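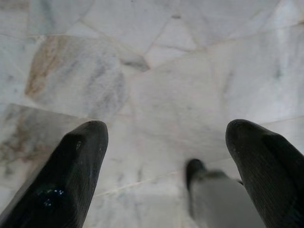

Rules for the Marble Hall: A Gallery With Complaints

Every gripper project I have seen comes with a binder of good practice, and most of the binder is about the room it was written in. Ours was written for a test bay with a painted floor. The work at Briggs is on stone.

I was asked to put up a gallery page to go with the second draft of our floor-level handling rules. There was talk of a large set. I have kept it to one, the view from the wrist that opens the page, with the notes that were made against it. Veerle Van Hecke wrote the rules. Chun-yin Hsiao wrote most of the replies in the margin. The grumbling is mine.

Wrist view, fingers apart over the marble
Two dark fingers pointing toward each other across a wide gap, with irregular white and gray slabs under them. Most of our arguments come back to this view, so it gets more than a line or two.

Note on rule 2: "The operator shall confirm a clear gap before closing."
Fine words. Now look at the bottom of the gap, a little right of center. Something gray with a darker, rounded tip is in there, and it is badly blurred. The gray is close to the gray of the marble. I would like the author of rule 2 to tell me whether that counts as clear. Veerle's answer is that if you have to ask, it doesn't, and you stop. I agree with her, but the rule doesn't say that. It says "confirm," and people confirm things all day long without looking at them.

Note on rule 5: "Fingers shall be free of visible contamination."
There is a small cluster of shiny specks low on the left finger. Drops, grit, I can't tell from a picture and I don't think anybody else can either. The draft wants the operator to record the type of contamination. Chun-yin crossed that out and wrote "wipe it, then look again," which has my vote. A form with a box for "type" will get a type written in it, true or false.

Note on rule 6: "Surface condition shall be recorded at the start of each shift."
Natural stone is going to make a fool of this one. Some of the slabs on the left have tan and rusty-looking staining, and there is one small wedge near the top that is plainly darker than the pieces around it. None of that tells you whether a machine did any harm. If you don't have a record from before the first shift, you are going to be blamed for geology. The Skuvis people tell us their software compares floors automatically. They showed it to us in January on plain gray tile, and I asked to see it on marble, and I am still asking.

Note on rule 9: "Joints shall be treated as edges."
The grout lines run every which way on a floor like this, thin and pale, and one passes right under the space between the fingers. Treat each of them as an edge and the approach speed drops to a crawl across the whole hall. The rule was copied from the Pemau guide, where the joints are wide and deep. I would strike it and put in a depth, measured on site. Veerle wants to keep it until somebody has done the measuring. That is a fair point and I have run out of ways to put it off.

Note on rule 11: "Lighting shall be even."
Even light is what we have in the wrist view, with no hard shadows on the stone. It is also a poor help when you are judging height over a white floor. I have no better wording to offer. I only object to the sentence that follows in the draft, which claims that even lighting "ensures safe operation." Light ensures nothing. Take the sentence out.

Where the draft stands

The binder is 103 pages and the Nesitz log behind it has 1,334 entries. I read the log through. Only 22 of the entries mention the floor at all, and most of those say "OK." I don't count that as evidence that the floor was OK. It shows that "OK" is quick to type.

Rules 2 and 5 go back to Veerle for new wording. Rule 6 waits on a proper starting record of the hall. Rule 9 stays in for now, under protest. Chun-yin has asked that margin notes be signed from here on, mine included.

Page put together April 2018. Comments on the draft go to Veerle Van Hecke, with the rule number in the subject line.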